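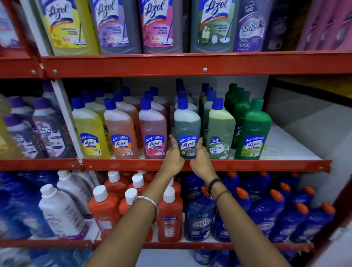
How a Cricket Team's Net Run Rate Is Worked Out

August
By Nimal Cassim

Print this article | E-mail this article

Filed under: Sport > Cricket > Young Readers

A cricket league table has a column at the far right marked NRR. The letters stand for net run rate. The number in that column is usually small, it often has three digits after the decimal point, and it can have a plus or a minus sign in front of it. It is used to separate teams that have the same number of points.

This page explains where the number comes from. You will need to know how to divide, and you may want a calculator.

Run rate

A run rate is the number of runs a team scores for each over it bats. An over is a set of six legal balls bowled by one bowler. To find a run rate, divide the runs by the overs.

Suppose the Kireo team scores 250 runs in 50 overs.

250 divided by 50 is 5.

Kireo's run rate is 5 runs per over. This does not mean that Kireo scored exactly five runs in every over. In one over they may have scored none, and in another they may have scored 14. The run rate is an average, and an average spreads the runs out evenly.

Two run rates, one subtraction

A team does two jobs in a match. It bats, and it bowls. Net run rate measures both.

The first part is the rate at which the team scores its own runs. The second part is the rate at which the other side scores runs against it. To get the net run rate, subtract the second from the first.

Suppose Kireo scores 250 in 50 overs, and then Esunley bats for 50 overs and scores 200.

Kireo's batting rate: 250 divided by 50 is 5.
Esunley's batting rate: 200 divided by 50 is 4.
Kireo's net run rate: 5 minus 4 is +1.000.
Esunley's net run rate: 4 minus 5 is -1.000.

After one match between two teams, their two numbers are always the same size with opposite signs. The winner usually has the plus sign. After several matches against different teams this neat pattern disappears.

Part of an over

Cricket scorers write overs in a way that looks like a decimal but is not one. If a team has batted for 32 complete overs and then three more balls, the scoreboard shows 32.3. The 3 after the dot means three balls.

Three balls is half an over, so for the calculation 32.3 overs must be changed to 32.5. To change any number of balls into part of an over, divide it by six.

1 ball is 0.167 of an over
2 balls is 0.333
3 balls is 0.5
4 balls is 0.667
5 balls is 0.833

Six balls make a whole over, so a scoreboard never shows 32.6. It goes from 32.5 to 33.0. Forgetting this step is the most common mistake people make when they check a league table by hand.

When a team is all out

A team's innings ends early if it loses all ten wickets. This is called being all out. Under the usual rules, a team that is all out is treated as if it had batted for every over it was allowed.

Suppose Lacerda is allowed 50 overs but is all out for 160 after 32 overs. If we divided 160 by 32, the answer would be 5, a fair scoring rate. The rules say to divide by the full allowance.

160 divided by 50 is 3.2.

Lacerda's rate is 3.2. Without this rule, a team could hit wildly, lose all its wickets in a few overs and still be given a high run rate. The rule counts the unused overs as overs in which no runs were scored.

The same number is used for the bowling side. The team that bowled Lacerda out has 160 runs and 50 overs written in its "against" columns.

When a team wins early

A team batting second stops as soon as it passes the other side's score. In that case it has not been bowled out, and only the overs it used are counted.

Edetthorpe is chasing Lacerda's 160. They reach 161 after exactly 32 overs, with wickets left.

161 divided by 32 is 5.031.

Edetthorpe's net run rate for the match is 5.031 minus 3.2, or +1.831. If they had taken 46 overs to reach the same score, their batting rate would have been 3.5 and their net run rate only +0.300. For this reason a team that is sure of winning may still try to score quickly near the end of a tournament.

More than one match

A league table covers a whole season or tournament. People often think the net run rate is found by working out the number for each match and taking the average. It is done another way. All the runs are added together, and all the overs are added together, before any dividing takes place.

Take Kireo again. In their first match they scored 250 in 50 overs, and Esunley scored 200 in 50 overs. In their second match, against Edetthorpe, Kireo scored 180 in 50 overs. Edetthorpe reached 181 in 40 overs and won.

Kireo's runs scored: 250 plus 180 is 430.
Kireo's overs faced: 50 plus 50 is 100.
Batting rate: 430 divided by 100 is 4.3.

Runs scored against Kireo: 200 plus 181 is 381.
Overs bowled by Kireo: 50 plus 40 is 90.
Rate against: 381 divided by 90 is 4.233.

Net run rate: 4.3 minus 4.233 is +0.067.

Kireo has won one match and lost one, and its number is very close to zero. That is fairly common for a team with an even record, but there is no rule that makes it happen. A team can win three close matches, lose one badly, and finish with a minus sign.

A longer example

Over a long season the totals become large. Say a team has scored 2552 runs in 500 overs. Its batting rate is 2552 divided by 500, or 5.104. If the teams it played scored 2450 runs in 500 overs, the rate against is 4.9. The net run rate is +0.204.

One more match will not change this figure very much, as the new runs and overs are added to a large pile. In the first week of a season, one match can change it a great deal.

Rain

If rain shortens a match, the number of overs may be cut. Sometimes the team batting second is also given a new target. Leagues then use adjusted runs and overs in the calculation, and the exact method is set out in each competition's rules. If a match is abandoned with no result, it is normally left out of net run rate altogether. The teams may share the points, but no runs or overs are added.

Which comes first in the table

Points are always looked at first. In many leagues a win is worth 2 points. A team with 8 points is placed above a team with 6, even if the second team has a much better net run rate. The NRR column matters only when points are level, and in some competitions the number of wins is compared before it.

Words used on this page

All out: having lost ten wickets, so that the innings is over.
Innings: a team's turn to bat.
Over: six legal balls from one bowler. Wides and no-balls do not count toward the six.
Target: the score the team batting second must reach to win.

Try it

Esunley scores 210 in 50 overs. Lacerda is then all out for 185 in 41.2 overs. Both teams were allowed 50 overs. Work out Esunley's net run rate for the match.

Working: 210 divided by 50 is 4.2. Lacerda was all out, so the full 50 overs are used, and the 41.2 is not needed. 185 divided by 50 is 3.7. The net run rate is 4.2 minus 3.7, or +0.500.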